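10月 作業ノート 蜜蝋・亜麻仁油系の木部仕上げ、配合の見直し

朝8時半から。前回の続き。前回分のノートは棚の下段、緑の背表紙のほうに入っている。配合番号は通しで振っているので、今回は16番から。

先月までの問題点をもう一度書いておく。
・14番は塗りやすいが、乾いたあと指の跡が残る。
・15番は跡は残らないが、硬すぎて冬場に缶から取れない。Duさんに渡したら、へらを曲げて返してきた。
・どちらもブナでは色がほとんど変わらず、クルミでは濃くなりすぎる。

今回やりたいのは、15番の硬さを少し落として、14番の伸びに近づけること。色の件は後回しにする。

材料
亜麻仁油はStekardの生搾り、開封済みの缶。夏の間に棚の奥に入れたままだったもので、においは問題なし。底に少し澱があったので、上澄みだけ使った。
蜜蝋はNastdenの未漂白。前の袋より色が濃い。ロットが違うと思うが、袋に番号が書いていない。問い合わせるほどのことでもないので、ノートにだけ残す。
カルナバ蝋は残りわずか。次の注文に入れること。
樹脂は今回は使わない。

16番の作り方
湯煎。鍋に水を張り、内側にホウロウの容器。油を先に温めて、蜜蝋を削って入れる。カルナバは最後。前回は順番を逆にして、カルナバの粒が溶け残った。溶けきったと思っても、スプーンの背にとって冷ましてみるとざらつくことがある。今日は二回とって二回ともなめらかだった。
火を止めてから、ときどきかき混ぜながら冷ます。放っておくと縁から固まって、真ん中だけ柔らかい缶になる。14番の最初の缶がそれだった。
缶に移したのが10時過ぎ。ふたは完全に冷めるまでしない。

17番
16番と同じ手順で、カルナバを抜いて、そのぶん蜜蝋を増やした。比較用。正直なところあまり期待していない。蜜蝋だけだと触ったときにべたつく感じがどうしても残る。ただ、カルナバの値段が上がっているので、なしで済むならそのほうがいい。

下地
試験片はブナ、クルミ、ナラの三種。端材箱から出したもの。どれも180番、240番、320番の順に研いで、一度水拭きして毛羽を立て、乾かしてから320番で軽く取った。
ナラは導管に粉が詰まりやすいので、真鍮ブラシで木目に沿って払ってから布で拭いた。布だけだと、蝋を塗ったあとで白い筋が出る。これは前にテーブルの天板で一度やって、全部研ぎ直しになった。もうやりたくない。
裏面に鉛筆で番号を書くこと。テープに書いて貼ると、蝋が染みて剥がれる。

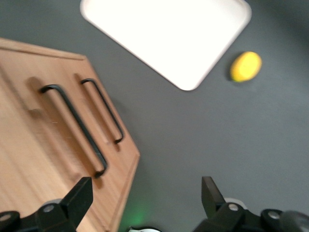

塗り
綿の古布で、ごく薄く。量は小指の先くらいで試験片一枚に足りる。多く取ると木口に溜まる。
木口は先に塗って、吸わせてから面に移る。面は円を描くように伸ばして、最後に木目の方向へそろえる。
16番は缶からすっと取れた。布の上で少し体温が移ると伸びる。15番のときのような、削り取る感じはない。ブナの面では塗り残しが見えにくいので、窓に向けて斜めから確認した。
17番は柔らかい。取りやすいが、布に余計についてくる。クルミの試験片では角のところに溜まったので、竹べらで落としてから拭き直した。

塗ってから20分置いて、乾いた布で拭き上げ。16番はここで軽く抵抗があって、そのあと急に滑るようになる。この変わり目がはっきりしているほうが作業する側には分かりやすいと思う。17番は変わり目がなく、どこで止めていいか迷う。

使用後の布は水を張ったバケツへ。亜麻仁油の布を丸めて置いておくのは絶対にだめ。今日はバケツのふたが見当たらず、古い鍋ぶたで代用した。ちゃんとしたふたを買う。

昼休みのあと、触ってみた感想
ブナ、16番。さらっとしている。つやは控えめ。指で押しても跡は見えない。ただ、まだ数時間なので、何とも言えない。
ブナ、17番。少し吸いつく。跡は残る。14番ほどではない。
クルミ、16番。色はやはり濃くなる。15番より濃いかもしれないが、試験片の木が違うので比べられない。次は同じ板から切り出すこと。
クルミ、17番。16番と見分けがつかない。
ナラ、16番。導管がきれいに見える。白い筋なし。三種の中でいちばんいい。
ナラ、17番。導管の縁に蝋がわずかに残っている。ブラシをかければ取れるはず。

Duさんに番号を隠して触ってもらった。ブナとナラは16番を選んだ。クルミはどちらでもいいとのこと。においは17番のほうが好きだと言っていた。蜜蝋が多いせいだろう。使う人にとってはにおいも大事かもしれないので、書いておく。

水の試験
スポイトで水を一滴ずつ垂らして、15分置いてから拭き取る。まだ硬化していないので本来は早すぎるが、差が出るかどうかだけ見たかった。
16番は三種とも玉になったまま。拭いたあと、ブナにだけ薄い輪。
17番はブナとクルミに輪。ナラは見えない。
輪は1時間後にはどちらも薄くなっていた。完全に消えるかは明日見る。
同じ試験を一週間後と一か月後にもやる。いままで一か月後の分をいつも忘れているので、カレンダーに書いた。

Suの件
Suの店から、盆と小皿の仕上げ直しの相談が来ている。全部で21枚。いまの仕上げはウレタンらしく、縁から剥げてきているとのこと。剥がしてから蝋にしたいという話だった。
まず一枚だけ預かって、剥離にどれくらい手間がかかるか見ることにした。彫りの入った盆は、研ぐと彫りの角が丸くなる。スクレーパーで少しずつやるしかない。見積もりは一枚終わってから出す。
食品に直接触れるものなので、配合表も一緒に渡す。蝋の仕上げは塗り直しが前提になることも、先に伝えておくこと。食洗機は不可。前に別の店でこれを言い忘れて、全部戻ってきた。

Trinelの研磨布
試供品で届いたTrinelの不織布を、拭き上げの最後に使ってみた。白いほう。つやが少し上がる。灰色のほうは目が粗く、仕上げには向かない。下地の毛羽取りには使えそう。
値段は普通の紙やすりより高いが、水で洗って何度か使えるとのこと。何回もつかは試していない。

Zhiqiang Duからの追記(16時)
棚の温度計を見たら、午前中は17度でした。16番が取りやすかったのは室温のせいもあるかもしれません。真冬の朝にもう一度、缶を一晩作業場に置いて試したほうがいいと思います。15番も同じ条件で並べてください。あと、へらは弁償しません。

返事
へらはいいです。温度の件はそのとおりなので、15番、16番、17番の缶を窓側の棚の同じ段に並べておいた。動かさないでください。

在庫メモ
配合用の小缶、棚卸しで161個。ふたの合わないものが混じっているので、使う前に一度閉めてみること。
綿布は足りている。
竹べらは残り少ない。
320番の紙、次の注文に入れる。
カルナバ蝋も同じ注文で。

明日やること
水の輪の確認。
16番の二層目。一層目を塗って一晩置いたものに、同じ量で。ブナの輪が二層目で出なくなるなら、手順書は二回塗りで書く。
ナラの17番にブラシをかけて、縁の蝋が取れるか見る。
クルミの板を一枚選んで、14番から17番まで四つ分の試験片を切る。節のないところ。木取りの前に、板のどこから切ったか分かるように裏に線を引いておく。
Suの店に電話。盆を先に預かるか、小皿を先にするか決めてもらう。
バケツのふた。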